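시연 데이터 수집 (이동 로봇)

다른 뜻에 대해서는 원격 조작, 모방 학습 문서를 참고.

시연 데이터 수집(示演-蒐集, demonstration collection)은 사람이 로봇을 직접 몰거나 조종한 기록을 모아 학습 시스템의 예제로 쓰는 작업. 이 문서는 그중 실외 보행로 주행용 수집을 다룬다. 팔 로봇 쪽은 별도 문서. 현장에서는 그냥 "주행 뜬다", "한 판 뜬다"고도 함.

목차
1 개요
2 역사
3 수집 절차
4 경로와 환경
5 기록 항목
6 선별과 라벨링
7 문제점
8 같이 보기

1 개요

기본 단위는 에피소드. 출발점에서 목표점까지 한 번 주행한 기록이 에피소드 하나가 된다. 카메라 영상, 조종 명령, 바퀴 회전량, 시각 정보가 묶여 저장됨. 학습 단계에서는 영상을 입력, 조종 명령을 정답으로 놓는 것이 가장 단순한 형태이고, 목표점 영상을 추가 입력으로 주는 방식도 많이 쓰인다.

시뮬레이션 데이터와 자주 비교된다. 시뮬레이션은 양을 늘리기 쉬우나 노면 질감, 그림자, 흐린 날의 빛 같은 것이 실제와 다르다. 그래서 시뮬레이션으로 먼저 학습하고 실주행 기록으로 다시 맞추는 경우가 흔함.

2 역사

보행로 주행만 따로 모은 사례로는 Dreltetti 수집 사업이 있다. Birkik이 차체를 맡고 Privodari가 기록 소프트웨어를 맡았다. 초기 책임자는 Arif Halim. 첫 공개본은 에피소드 246개였고 전부 한 단지 안에서 주행한 것이라 경로가 단조롭다는 지적을 받음. 이후 Khairul Chong이 경로 설계를 넘겨받으면서 건물 사이 통로, 경사로, 잔디 옆길이 추가되었다. 현재 배포본은 에피소드 2695개.

배포본 이름은 Sembiring. 사업 이름과 혼동하는 경우가 많은데 Dreltetti는 사업, Sembiring은 데이터 묶음이다. 10월 갱신 때 파일 구조가 바뀌어서 이전 판 읽기 코드는 그대로 쓸수 없다.

3 수집 절차

조종자는 로봇 뒤에서 걸으면서 조종기로 몬다. 보조자 한 명이 동행. 보조자는 보행자가 가까워지면 정지 신호를 주고, 에피소드 시작과 끝을 기록지에 적는다.

순서는 대체로 다음과 같다.

출발 전: 배터리, 렌즈 청소, 시계 동기화.
출발: 정지 상태로 2초 대기 후 주행 시작. 대기 구간은 나중에 잘라냄.
주행: 통로 가운데 유지가 원칙. 일부러 가장자리로 붙었다가 돌아오는 "복귀 주행"을 섞는다.
종료: 목표점에서 완전 정지 후 저장. 저장 확인 전에 전원 끄지 말것.

복귀 주행은 중요하게 취급됨. 가운데로만 잘 달린 기록으로 학습하면 로봇이 한번 옆으로 밀렸을 때 되돌아오는 법을 모른다. 다만 가장자리로 일부러 붙는 구간까지 정답으로 넣으면 그 동작도 배우므로, 붙는 구간은 빼고 돌아오는 구간만 쓴다. Naveen Chaudhary가 정리한 지침서에 이 부분이 가장 길게 나온다.

4 경로와 환경

경로는 직선 통로, 모퉁이, 교차부, 개방 공간으로 나눈다. 직선 통로가 가장 많다. 쉬워 보이지만 좌우 조건이 서로 다른 통로는 학습용으로 값이 높게 매겨진다. 한쪽은 벽, 한쪽은 풀밭인 경우가 대표적. 벽은 거리 센서에 잡히지만 풀밭은 높이 차가 거의 없어 영상으로 구분해야 한다. 경계석이 있으면 그나마 낫다.
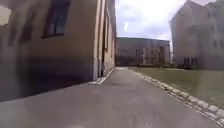 건물과 잔디밭 사이의 아스팔트 직선 통로. 왼쪽 벽 밑으로 그림자, 오른쪽에 경계석.

그림자도 따로 분류. 벽 밑에 넓게 깔린 짙은 그림자는 노면 재질이 바뀐 것처럼 처리되는 일이 있어서, 같은 통로를 시간대를 달리해 여러 번 주행한다. 오전 주행만 있는 묶음은 오후에 성능이 떨어진다는 보고가 있음. 흐린 날 주행도 일정 비율 넣는 것이 권장된다. 비율에 대해서는 합의된 값 없음.

통로 끝이 건물로 막힌 경로는 "막힌 직선"이라 하여 뚫린 직선과 구분한다. 목표점을 어디에 둘지가 애매하기 때문. Sembiring에서는 막힌 직선의 목표점을 건물 앞 5m로 통일했다.

5 기록 항목

영상: 전방 카메라 한 대가 기본. 후방 카메라는 선택.
명령: 선속도, 각속도.
주행 거리계: 바퀴 회전량에서 계산. 젖은 노면에서 오차 커짐.
위치: 위성 측위. 높은 건물 옆에서는 튀는 값이 많아 참고용으로만.
메모: 조종자 이름 대신 번호, 날씨, 노면 종류, 특이사항.

영상과 명령의 시각이 어긋나면 학습이 크게 나빠진다. 카메라 지연 때문에 생기는 일로, 명령 쪽 시각을 밀어서 맞춘다. 초기 공개본에는 이 보정이 빠진 에피소드가 있었고 Arnel Tan이 나중에 보정값을 따로 배포함.

6 선별과 라벨링

모은 것을 전부 쓰지는 않는다. 조종 실수, 저장 누락, 렌즈 가림은 제외. 흐릿한 영상은 판단이 갈린다. 실제 운용 때도 흔들림과 초점 흐림이 생기므로 남겨야 한다는 쪽, 정답과 영상의 대응이 약해지니 빼야 한다는 쪽. Sembiring은 길과 건물의 큰 형태가 구분되면 남기고 "흐림" 표시를 붙인다. 이 표시가 붙은 에피소드가 235개.

라벨은 에피소드 단위로 붙인다. 경로 종류, 양옆 조건(벽/풀/화단/차도), 빛 조건, 보행자 유무. 멀리 아주 작게 보이는 형체는 사람인지 확실하지 않으면 "불명"으로 둔다. 불명을 보행자로 셀지 말지는 사용자 선택. 라벨 담당자가 두 명일 때 가장 많이 어긋나는 항목이 바로 이것.

7 문제점

조종자 버릇. 사람마다 벽에서 떨어지는 거리가 다르다. 한 사람 기록이 많으면 그 버릇이 그대로 들어감. Darmawan Teoh는 조종자별 비율 상한을 두자고 제안했으나 채택 여부는 사업마다 다르다.

장소 편중. 같은 통로를 반복하면 건물 외벽을 외워 버리는 현상. 검증용 장소를 수집 장소와 완전히 분리해야 잡아낼수 있다.

사생활. 보행자 얼굴, 창문 안쪽. 배포 전에 흐림 처리를 하는데, 이 처리가 거꾸로 보행자 인식 성능을 떨어뜨린다는 비판이 있다. [출처 필요]

실패 기록의 부족. 위험하면 사람이 먼저 멈추기 때문에 충돌 직전 상황이 거의 안 남는다. 멈춘 이유도 영상만으로는 모르는 경우가 많다. 메모란에 정지 이유를 적게 하는 사업도 있으나 대개 비어 있음.

8 같이 보기

모방 학습
원격 조작
시각 기반 주행
복귀 주행
데이터 편향

분류: 로봇공학 | 기계 학습 | 데이터 수집
이 문서는 토막글은 아니지만 3번, 6번 문단 보충 필요.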